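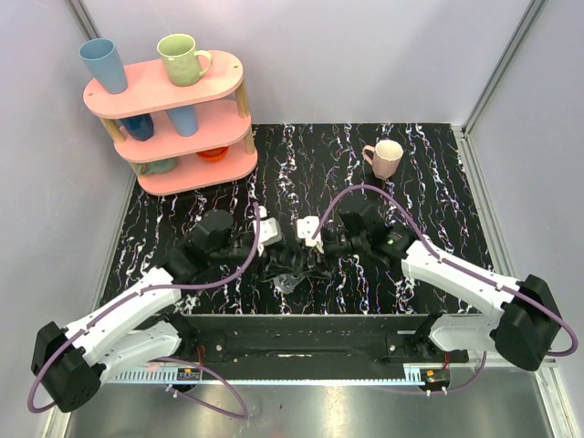
Two arms, one shelf of cups: the bench at Stevham.

I went to Stevham wanting to talk about money, and happily so did the woman who runs the bench. She does the buying as well, so she put the kettle on and opened her spreadsheet before I'd got my coat off.

"Everyone asks what the arms cost," she told me. "Fine, but then you've got the rail, the lighting, the cables, spare fingertips... I left all of that out the first time!" Her first plan for Badavico (their name for the tidying-up project) had one line in it, £3,000 for the pair. By April she'd added another £400 just for bits and pieces, and she now gives spares a line of their own.

Did she need 2 arms? I was a bit cheeky and said one could surely manage a mug. She laughed. "One can pick up a mug, yes. But I want to pass things across, or steady the shelf with one while the other puts a cup back. If you buy one and add the second later, you end up redoing the mounting."

The crockery is the cheap part, and she's very fond of it. She likes a mixture, handles and no handles, tall ones, a little bowl, a mug with flat faces on it. "If I bought six the same I'd learn nothing about what to buy next."

Next is Stotell, a second bench, and she's still choosing between more arms from Wu, her usual supplier, and better grippers for the ones she has. I asked which way she was leaning. "Grippers," she said, then scrolled down a bit and frowned. "Ask me again when I've seen the delivery charge."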